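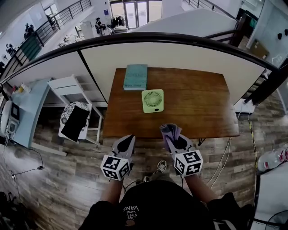 A budget for hand-held gripper work begins with a table, and many people forget this because they first look at the price of the grippers. I have helped to plan three such purchases for small groups, and every time the first spreadsheet had only one line on it. The grippers are the part you hold in your hands, but money also goes to what is near them: marker cubes, power cables, something to cover the cables on the floor, a chair, and small things to pick up, like a rolled cloth or a book. In this guide I explain how I make the list, with the numbers from our last plan.

Step 1. Write down the tasks before the tools

Take one sheet of paper and write the tasks you want to record in the first month. Use simple words: roll a cloth, move a book, turn a small fan to the other side. Next to every task write what objects it needs and how heavy they are. Beca Voyle, who did our first list, wrote only "household tasks", and the supplier could not tell us which jaws we needed. We lost two weeks with emails.

Step 2. Count pairs, and then spares

Most of our tasks need two hands, so I plan in pairs. For every two pairs I add one spare gripper and one extra set of jaws. The soft pads are consumables and you should put them in a separate line, with a monthly amount. If your grippers use printed markers, order some extra prints at the same time. A scratched marker is cheap to replace, but only when you have it in the drawer.

Step 3. Divide the budget in three parts

Our total was 3,000 dollars for one station. It was divided like this:

Grippers, jaws and mounts (Femudix): 1,753
Table, chair, cable covers and power (Pladby): 190
Storage disks, spares, shipping and reserve: the rest

The second line looks small, and it is small. We bought the table used. Please do not save on the cable covers, they are the least expensive item on the list and a fall is not.

Step 4. Plan the place

Measure the table and also the free floor on each side. A person with two grippers needs more room for the elbows than a person with two empty hands. Put the table against a wall or a partition if you can, and keep the objects on the far half, so there is space to come in from the front.
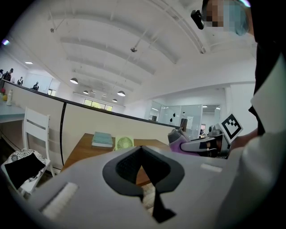 Books and a small fan at the back of the table, second gripper at right.

Gwawr Craddock advises to mark the floor with tape before you order furniture, and to stand there with the arms open. It takes five minutes. We did it after the order - and the first table went back to Foulkes.

Step 5. Ask for the offer in writing

Ask each supplier for these points in the same email:

Price per pair and price per single gripper
Delivery time for spare jaws
Who pays the return shipping
How long the offer is valid (ours was valid 30 days)
If the software has a yearly fee

The last point was a surprise for us. Keko had the lower price, but the fee came again every November.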